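Two Arms, One Clock: planning and perception for a shared table
Speaker notes, Prorninance robotics software meetup, October

Slide 1. Hello

Say what I work on: Kistlow, our planner and control stack for two arms working over one table. Srithong is the perception side. Womcombe is the log viewer, and I'm going to be rude about its early versions.

Ask for hands: who has run two arms from one process? Who has run them from two and regretted it? (Wait for the laughs. If there aren't any, move on fast.)

Promise: no product slides, one equation at most, and I'll leave time for questions.

Slide 2. The table

Two arms facing each other, bins down the middle. The job is to grab a bin, move it, put it where the plan says. Sounds tiny! I have been happily stuck on it for most of a year.

Point at the column: yellow, then black, then a red basket. Then point at the other red basket down in the left corner. Three red ones, so "pick up the red basket" is already not a full instruction, and the planner has to carry an identity for each one through the whole task.
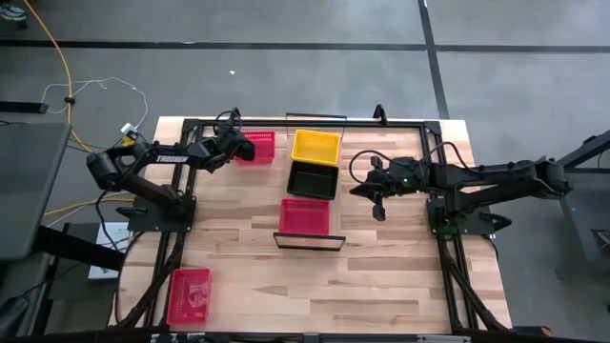 Slide 3. One clock

This is my favorite part, so don't rush it.

First version: each arm had its own loop and its own timer, and they talked over messages. It worked fine on the bench. Then the loops drifted a little and one arm would be acting on where the other arm used to be.

Kistlow now runs a single tick at 20 Hz for both arms. Every tick does the same things in the same order: read both joint states, read the latest bin poses, check the plan, send both commands. If one read is late, both arms hold. People hate hearing "both arms hold" until they've tried debugging the other way.

The low-level motor loops still run faster underneath. Say this out loud, somebody always asks.

The plan itself is a window of 20 ticks, so one second ahead. We replan before the window runs out and blend the overlap. Draw the overlap on the whiteboard if there is one. Blending was a weekend hack and it took out nearly all the jerkiness, which still makes me grin.

Slide 4. The reservation grid

Chop the space above the table into cells. Before an arm moves, it reserves the cells its links will sweep during the window. If the other arm already has one of them, you wait or you go around.

Mention that we reserve for the whole arm including the elbow and the cables. Cables get a fat margin: they loop well clear of the wrist and our collision model doesn't know how they bend. I'd love to hear from anyone who models cables properly. Please come find me after.

Deadlock: left wants right's cells, right wants left's. We break ties by who is already holding a bin. Empty gripper backs off. Simple rule, has survived everything so far.

Slide 5. Perception: the background is out to get you

Switch to the low view and let people look at it for a second.

Same colors as the bins on the table, all over the floor. Red, black and yellow baskets, at different distances, and an open black frame in front with everything visible straight through it. A color mask finds plenty of baskets in here. The detector has to say which ones are on the table and leave the rest alone.

What Srithong does now: detect everything, lift each detection to a 3D pose, then throw out whatever falls outside the table volume. We used to crop the image first, and cropping breaks the moment a camera gets bumped. Filtering in 3D means I only need to trust the calibration, and I can check calibration with a script.

Shiny floor: reflections give you faint second edges under things. The same 3D filter takes care of most of it, since a reflected edge tends to land below floor height. That was a free win and I was very excited in the group chat.

Mesh walls are still hard. Depth goes through the holes and you get a basket made of confetti. We fit the rim and ignore the sides.

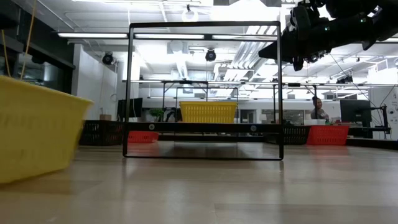
Slide 6. Womcombe, or how I learned to scrub

Logs used to be a folder per run and a spreadsheet. We had 209 runs before anybody could answer "show me every time the left arm waited on the right one." That question is now one line in the search box.

Demo if the wifi holds up. If it doesn't, use the recorded clip, it's on the desktop.

Show the four tracks: joint states, bin poses, reservations, video. All stamped from the same tick, so you drag one slider and the whole lot moves together. Having one clock paid for itself right here.

Then stop on the close-up moment. Red bin turned relative to the yellow and black ones, left fingers up against its left side, right gripper aimed toward the black bin and not touching it. From video alone I can't tell you whether the right arm is waiting or arriving. The reservation track answers that in a second. Let people guess first!

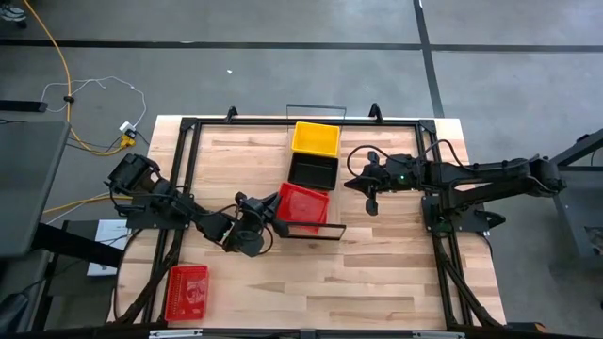
Slide 7. What I'd do differently

Build the log viewer first. I wrote it fifth or sixth and every week before that was slower than it needed to be.

Give objects IDs from day one. We passed colors around as names for months. Ripping that out touched nearly every file.

Write the hold behavior before the move behavior.

Slide 8. Still open

Rim fitting when a gripper covers most of the rim. Picking the tie-break by remaining work instead of who is holding. Faster recovery after a hold — right now we replan from scratch, and it feels wasteful.

Questions. Repeat each one into the mic for the recording. Leave the low view up during Q&A, people like hunting for the baskets.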